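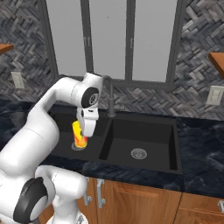
*Black sink, marble counter, one yellow can.*

**The Reading of the Will**

My aunt left me a tenth of a lake. The lawyer, a Mr. Kushwaha, explained this over the phone in the voice of a man who has already had the conversation with nine other people that morning, and he had. There were ten of us. Nine cousins and me, and one lake.

"It's more than 3000 gallons, surely," I said.

"It is a lake," said Mr. Kushwaha.

I asked which tenth was mine. He said it didn't work that way, that we each held an undivided interest in the whole. I have thought about that phrase a great deal. I don't believe anyone in my family has ever had an undivided interest in anything, unless you count my uncle and the weather channel.

We were to meet at the house in February, which was my aunt's wish. She had written it in the margin of the will and initialed it. She could have had us up in July, when the dock was in and there was corn. She chose the month when the road had to be plowed by a man named Plusach who took cash and would not go past the mailbox.

I walked in from the mailbox. My cousin Endang Menon was already there, sitting on the porch in a parka with a legal pad on her knee. Endang is a dentist. She has the dentist's habit of asking you something when you are in no position to reply, and she asked me whether I intended to sell while I was face down in the snow by the bottom step.

"Sell what?" I said, when I had my mouth back.

"Your tenth."

"It's undivided."

"I know it's undivided," she said. "I'm asking if you'd sell it."

Inside, the others had gathered around the woodstove and were being kind to each other. It was terrible. In our family kindness is what you do with your hands while you look for the knife. Somebody had made soup. Somebody else had praised the soup, and a third person had praised it more, and by the time I had my boots off the soup had become a matter of record and I had to have two bowls.

The house hadn't changed. It still smelled of mothballs and kerosene. My aunt's rules were still taped inside the pantry door, all 14 of them, in her square capitals. NO WET TOWELS ON BEDS. NO SINGING BEFORE COFFEE. Number 11 just said DENNIS, and Dennis, who is now 50 and manages a branch of a bank, still couldn't read it without going pink.

After the soup we sat down to business. Endang read out the agenda, which had one item on it.

"The lake," she said.

There was an offer, it seemed. A company called Sostano wanted to buy the whole thing, house and shoreline and water, and put up what the letter called a lakefront living concept. They had enclosed a brochure. We passed it around the table with great care, holding it by the corners, as if it might have been used in a crime.

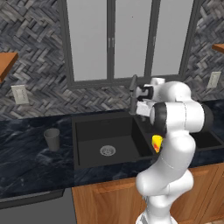 "They'd call it Clirnetti Shores," said Dennis.

"Who's Clirnetti?"

No one knew. Endang turned the brochure over and looked at the back. She said she supposed he was whoever had the shores.

I'd like to report that we were offended. We did our best. My cousin Ruth said that Aunt would turn in her grave, and we all nodded, though Aunt had been cremated and was at that moment in the pantry, in a coffee can, under her own rules. Then Ruth asked what the number was. She asked it lightly, toward the window.

Endang wrote the number on the legal pad and turned it around so we could see.

It was quiet for a while. You could hear the stove tick. You could hear ten people dividing by ten, a sum that should not take long, and that my cousin Paul was doing on his fingers under the table.

"It's a lot of mosquitoes, that lake," said Ruth.

"The septic's shot," said Dennis.

"I never learned to swim in it," said Paul. "I want that understood. I learned at the Y."

I said I thought we ought to walk down and have a look at it before we did anything. I'm not sure why I said it. I had a balloon payment due in the spring and a car with a hole in it, and I had come up there fully prepared to sell my undivided interest for the price of a transmission. But everyone got up at once, as if they'd been waiting for somebody to say so, and there was a long struggle over boots.

It's 191 steps from the porch to the water. My aunt had made us pace it every summer, and had made us start over if we came out wrong, so that nobody under four feet tall ever got to swim before noon. We all did it now without discussing it. I could see their lips moving. Endang got there first and said "One eighty-eight," and looked annoyed, and I swear she almost went back.

The lake was white and flat and gave us nothing. A crow walked across the middle of it like a man going to get his mail. We stood in a line on the shore with our hands in our pockets, ten owners of a great deal of ice.

"Which part do you think is mine?" said Paul.

"It's undivided," said nine people.

He nodded. Then he stepped out onto it, just a foot or two, and stood there with his arms held away from his sides. He weighs a fair amount, Paul. Nothing happened. He took another step and turned around to face us, and he had the expression he used to have at eight years old, at the top of the rope swing, right before he climbed back down.

"I'd keep this bit," he said. "If I had to pick."

Dennis said that was ridiculous, the good part was over by the rocks. Ruth said the rocks had always been hers. Endang said that if we were going to start claiming rocks she had a prior interest going back to the summer of the broken arm, and she could produce the arm. The kindness went out of us all at once. People began to shout. It was the best I'd felt since the phone call.

We were out there until four, when the light went, and by then we had divided the lake nine different ways and Dennis had thrown a mitten. No one had mentioned the number. Back at the house Endang lit the stove again with a page off the legal pad. I looked to see which page, but she's quick with her hands.

The brochure went in the drawer with the takeout menus. Then Ruth brought up the matter of who got the big bedroom.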